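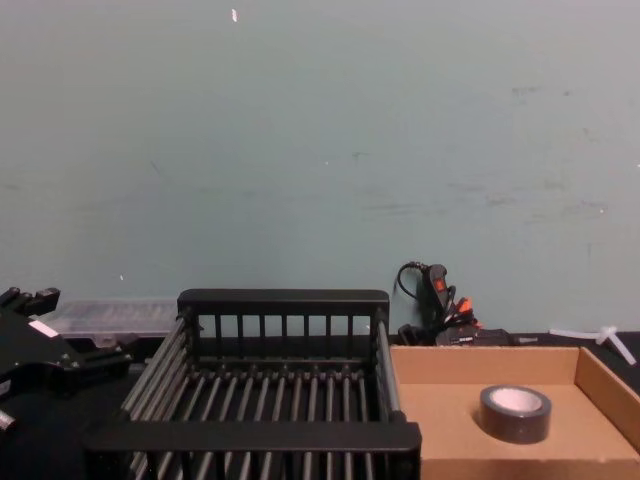
How long should you keep a sourdough starter going before you admit you don't like sourdough?

Until somebody else will take it. In my case that was two years, and I'd been ready after the first month.

I was given mine in a jam jar by Kwesi Bonsu, who used to sit opposite me and who baked at weekends with the sort of calm I associate with people who own a boat. He handed it over in the car park in a carrier bag. It came with a page of instructions, both sides, and the name Mensah, which I took to be a variety and which was in fact his mother's maiden name. So that was the first thing I got wrong. I went on calling it "a Mensah" in front of people for weeks.

The instructions said to feed it equal weights of flour and water, and to throw half of it away first. I want to stay on this point for a moment. You buy flour, you feed the flour to a jar, and then you put the jar's contents in the bin so that there is room for more flour. Every article I read told me the thrown-away half was a treat in itself and could be made into crackers. I made the crackers. I have eaten the backs of envelopes with more going on.

The bread, though. The first loaf took me from six in the morning until ten at night and came out the shape and weight of a kerbstone. The recipe wanted 800 grams of flour, which makes two loaves, so there was another one. I gave it to my neighbour, who said thank you and asked what it was for.

I read more. I bought a basket to shape the dough in, and a blade on a stick for cutting the top, and a cast iron pot with a lid that I can lift only if I've planned my route to the worktop. I learned the words. I said "crumb" out loud to my brother. He let it pass, but I saw him hear it.

And they got better, I'll say that. By the following August I was turning out something that looked like bread and, if you held it up to the window, had holes in it. The holes are the point, apparently. You're meant to want large uneven ones. What this means in practice is that butter goes straight through onto your trousers. I kept a note of how many loaves I'd made, in pencil inside the cupboard door, and the last entry says 281. I must have eaten most of those. I can't pretend I enjoyed more than a handful, and those were mainly toast.

Here is what I like: a soft white tin loaf, sliced, from the bakery on the main road in Utport. It costs very little. It tastes of nothing much and it holds a fish finger beautifully. All the time I was getting up in the dark to fold wet dough I was also, two or three times a week, walking down there in my coat and buying one, and bringing it home inside a newspaper like something from under the counter.

The trouble with a starter is that it's alive, or alive enough to make you feel bad. It went on holiday with us. I'm not proud of it. We had a cottage near Vustineck and the jar rode in the footwell with a tea towel round it, and at the first roundabout it came up out of its lid and into the mat. The car smelled of beer until the spring. My wife asked whether we might leave it at home next time, and I heard myself say, "With whom?"

That was when I started trying to rehome it. You'd think people would be keen. A woman at work said she was gluten free, and I've since seen her with a sausage roll. My brother said he'd love to but he had the cat. I put a card up in the Clamum, which is what everyone here calls the old reading room, and somebody wrote on it "is it dangerous" with no question mark, and somebody else wrote "yes".

In the end it was Ezequiel Herrero from the allotments. He'd asked me what I did with myself in the evenings and I told him, at some length, and when I stopped for breath he said he'd always fancied having a go. I had it round to him inside the hour. I threw in the basket, the blade and both sides of Kwesi's instructions, and I offered him the pot, but he has a bad shoulder.

He sent me a photo of his first loaf. It was gorgeous, six weeks of my best work couldn't have touched it. Brown and blistered, with one of those ears along the top that I only ever got by accident. I looked at it while eating a crumpet.

Kwesi doesn't know yet. He moved away and we mostly write at Christmas, and he always ends by asking after Mensah. Last time I put that it was doing very well and getting out more. I'll tell him properly when I next see him, or Ezequiel can.

There's still some rye flour in the cupboard if anyone local wants it. Two bags, one opened. I can drop it round after work.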